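# Bread Boards and Serving Rounds – Frequently Asked Questions

Kiltach wood care pages, maintained by Sherif Abdel Hamid. Last revised in July.

**Which boards do these answers cover?**

All untreated and oiled solid wood boards in the Katcombe and Plodham ranges. The Bensaid boards are lacquered and have their own sheet.

**Does a new board need oil before first use?**

Katcombe boards ship oiled. Plodham boards ship bare and need 2 coats of food-grade mineral oil, 16 hours apart. Wipe off the excess after each coat. A board that still feels tacky has too much oil on it – rub it down with a dry cotton cloth.

**Can I use olive or sunflower oil?**

These oils turn rancid in the grain and the smell is hard to remove. Mineral oil or a mineral oil and beeswax blend is recommended.

**How do I clean a board after serving bread?**

Brush off the crumbs, wipe both faces with a damp cloth and dry at once. On rimmed boards, run a dry pastry brush along the inside of the rim, where fine crumbs collect. Do not soak, and do not put any solid wood board in a dishwasher.
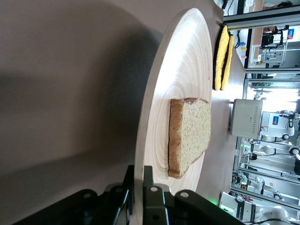 **Why does sliced bread go soft underneath when it sits on a board?**

Warm bread gives off steam, and the steam condenses where the slice meets the wood. Let the loaf cool fully on a wire rack before slicing, and set out only what will be eaten at that meal.

**Can I cut on a rimmed round?**

Short cuts with a small knife are fine. A long bread knife will strike the rim at the end of the stroke and dent it. Slice on a flat board and move the slices over.

**My board has warped. Can it be fixed?**

Often, if the wood has not cracked. Lay it hollow side down on a damp towel overnight, then stand it on edge to dry for 7 days. Oil both faces equally afterward. Oiling one face only is the usual cause of the problem.

**Where should I store it?**

On edge, with air on both sides, away from the oven and radiators. Keep it out of cabinets above a dishwasher vent – humidity there can reach 85 percent during the drying cycle.

**Are the growth rings a defect?**

Ring pattern and color vary from board to board and are not grounds for return. Open cracks are. Send the order number and one photo of each face.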